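From the Cilum Newsletter, 3/16/23

Bed Covers, Cushions and Folding: Notes from the Spring Sorting

Dear members,

In the last newsletter I promised to write something on quilted things in the house, how we wash them, how we fold them and where we put them when the warm months come. Several of you have written to me after the evening at Paltska with the same questions, so I will try to answer them all together. Please excuse me if I go slowly. I like to do one matter and then the next.

First the cushions. A thick quilted cushion is a heavy thing when it has taken water, and for this reason I do not wash mine whole. I open the cover if there is a zip, and if there is none I use a soft brush, a bowl of lukewarm water and a very small amount of wool soap. I brush always in the direction of the stitching. If you go across it, the filling moves inside the small chambers and afterwards you have hard lumps at one end and nothing at the other. A speckled fabric forgives a lot, but it also hides the stains, so look at it in daylight, and look at the lower edge too. The side which meets the floor collects more dust than the top.
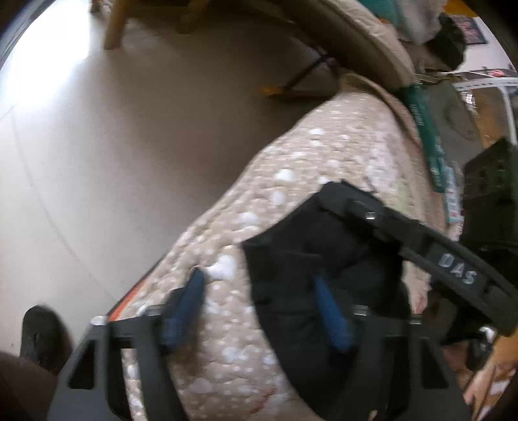 The beige cushion with white flecks, on the light floor near the chair legs.

For drying, lay the cushion flat on a rack and turn it every few hours. Ambros Gruber puts his over two chairs with a gap between, and he says it dries faster from below. I have tried it and I agree, but the chairs must be clean, and the wood should have a towel over it. Do not use the radiator. Last May I ruined a good seat pad in this way, the padding became flat at one corner and did not come up again.

Now the bed covers. I had more letters about these than about anything else, mostly about patchwork. When many fabrics are sewn together, each one can behave differently in the water. The reds are the ones to fear. Before the first wash, press a damp white cloth on each red or orange patch for one minute and see if any colour comes on it. If it does, wash the cover alone and cold, and take it out of the machine immediately when the programme has finished. Haslinger in the market street sells the colour-catching sheets in boxes of 60, and one box has lasted me a long time.

Please do not iron the hearts or any other motif that is sewn on. The quilting around it should stay puffy. Shake the cover well while it is damp, pull the edges straight with your hands and leave it.

With the cover back on the bed, you have also the best folding table in the house. I fold all our trousers there. Many people fold on the kitchen table, but it is never free in our home, and the bed has the right height for my back. My way for soft trousers with a gathered waist is this:

Lay one leg on the other and smooth them with the flat hand, from the waist down.
Push the pointed part of the seat inwards, so that the outer line is straight.
Bring the hems up to the waistband, then fold again until you have a thick rectangle.
Leave the waistband as it wants to lie. It will always be a little bunched, and pulling at it only makes the rest crooked.

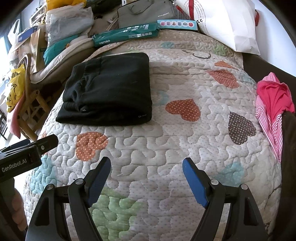
Black pants, folded, on the quilt with the heart patches.

I find it pleasant to fold dark clothes on a pale cover, as every thread and hair shows up at once and you can take it off before the clothes go into the drawer.

Two questions remain from the post. A member in Deltley asks how often a bed cover should be washed. We wash ours twice a year and air it at the window between, but with a dog or small children you will need more. Another member wishes to know whether a large quilt can go into a vacuum bag for the summer. I would not do it. The stitching presses into the filling and the lines stay visible for weeks. An old cotton sheet, tied loosely around the quilt, is enough, and it costs nothing.

A short word about our collection. The sale of used textiles brought in 3,270 crowns, and 56 of you carried bags to Paltska, some of them through heavy rain. I thank you sincerely. From this money 400 crowns will go to new thread and needles for the mending table. Cushions without covers we can unfortunately not accept this time, as we have no dry place to store them.

If you have your own way of folding or washing, please write it down and leave it in the box by the door at Paltska. Letters written by hand are very welcome.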